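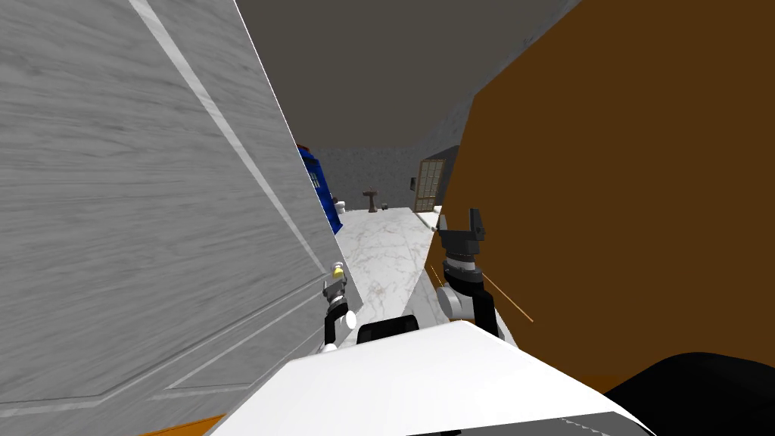 4. Installing the Kovow Under-Cabinet Water Filter

Read this section through before you shut off the water. The filter fits on the cold line only.

Before you start

Clear out the cabinet and put a towel down. You will need an adjustable wrench, a bucket, a pencil and a drill. The mounting screws are in the small bag taped to the bracket.

CAUTION: Do not connect the filter to the hot line. Hot water damages the cartridge and voids the warranty.

4.1 Mounting the bracket

1. Hold the bracket against the side wall of the cabinet and mark the two screw holes.
2. Leave at least 17 inches between the bracket and the cabinet floor. The cartridge drops straight down when you change it.
3. Drill the pilot holes. Check the depth first on thin side walls.
4. Drive the screws until the bracket no longer moves. Do not overtighten.

4.2 Connecting the line

1. Close the cold shutoff valve and open the faucet to release the pressure.
2. Disconnect the cold supply hose from the valve. Keep the bucket under it.
3. Screw the Olmedo tee adapter onto the valve by hand, then give it a quarter turn with the wrench.
4. Reconnect the supply hose to the top of the tee.
5. Push the tubing into the filter inlet, marked IN, until it stops. Pull back gently to check that it holds.
6. Run the second length of tubing from OUT to the drinking faucet.

NOTE: Homes with a Culach valve need the longer adapter, sold separately.

4.3 Flushing

1. Open the shutoff valve slowly and look for drips at each joint.
2. Run the drinking faucet for 5 minutes. Gray water is normal at first.
3. Press and hold RESET until the light turns green.

The cartridge is rated for 2000 gallons. Scale on the faucet tip can be wiped off with lemon juice or white vinegar.

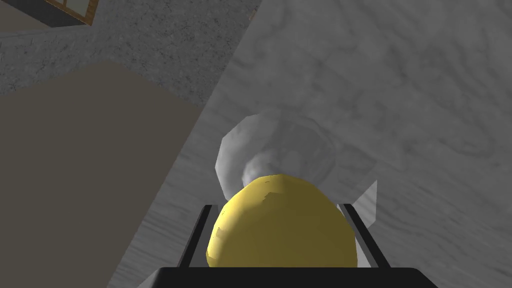

Fig. 4-2. Yellow, rounded item, similar in shape to a lemon.

If a joint still drips after tightening, close the valve and see Section 7.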